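# A table that folds

When we moved into this apartment, I made a rule for myself: no new furniture until I know where I am walking every day. It was a good rule and I kept it for two months. Then I bought a folding table.

I want to write about it because many people ask me how to live in a small place, and I have no clever system. I have one table that can disappear. Maybe it is enough for one blog post.

## Why folding

Our utility room is also a passage. You go through it for laundry, for cleaning things and for everything that has no other home. A normal table would stop all of this. For some weeks I sorted clothes on the bed, and in the evening I moved the piles to a chair, and in the morning from the chair back to the bed. My back did not like it. My husband did not like it also, but he was polite.

So I measured the floor. I put paper tape on the tiles, 80 centimeters on each side, and we lived with the tape for a while. If you stepped over the line while carrying something, it was a sign that the table would be in your way. I can recommend this method. It costs almost nothing, and the tape comes off easily if you do not leave it too long (I left it too long in one corner).

## Choosing

I looked at Ollska first, and their folding tables were nice but too low for me. I am tall and I stand when I fold. Dastum had a higher one, only in black, and in a room with white tiles I was afraid every bit of lint would be visible on it. The shop assistant told me lint is visible on everything. She was probably right, but I went home without a table.

In April a friend of my husband, Atif Rizvi, was moving and sent us a list of things he did not want to take. On the list was "square table, marble look, folds." I would never choose a marble pattern in a shop. It has cream and gray, and then these orange and rust-red lines running through it, like a map of rivers. There is also a thin red edge. On paper it sounds terrible. I paid 40 for it and carried it up the stairs myself, with two stops.

Now I like it very much. The surface is glossy, so I wipe it with a damp cloth and it is finished. The pattern hides small marks. And the color is cheerful in a room where everything big is white.

## What I do on it

Mostly I fold. I take the clothes in small groups, first the towels, because they are big and make me feel that I am quick. Then shirts, then the small things. Socks are last. I keep a little orange-peach bowl on the table for what comes out of pockets: coins, buttons, a hair clip, once a tooth from my younger son, who had been looking for it with great sadness.

The table is also for wrapping parcels. I keep a tape dispenser near the back corner for this. Before, the tape lived in a kitchen drawer and every parcel began with a search. I know it is a small thing to be proud of.

The fan is at the back. In the warm months the room becomes heavy when there is a lot of laundry, and moving air helps more than I expected. My mother says a fan gives you a stiff neck. I point it a little to the side when she visits.

## What I would do differently

I should have bought felt pads for the legs immediately. They are black metal, and when I pull the table on the tiles it makes a sound that you can hear in the whole building. Please lift, do not pull.

Also, I believed I would fold the table away after each use. This was the whole idea! In reality I fold it maybe once in a week, when I wash the floor. The other days it stays open and collects things. Remote controls, chargers, letters from the bank. Each evening I take away what does not belong and the next day there is something new. I have stopped being angry about this.

A reader asked me about shelves for the same room. I saw a narrow one from Bolia that I liked, but it was up to 200 with delivery and I am not ready. For now the bottles stay on the black counter next to the washing machine, where I can reach them without bending.

Next time I will write about the cabinet under that counter. I need to clean it first.

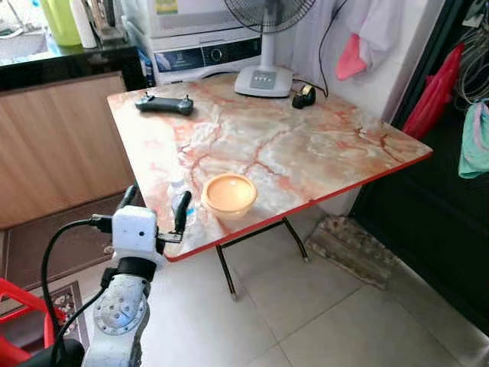 *My marble-look table in its usual place, with the pocket bowl and the fan.*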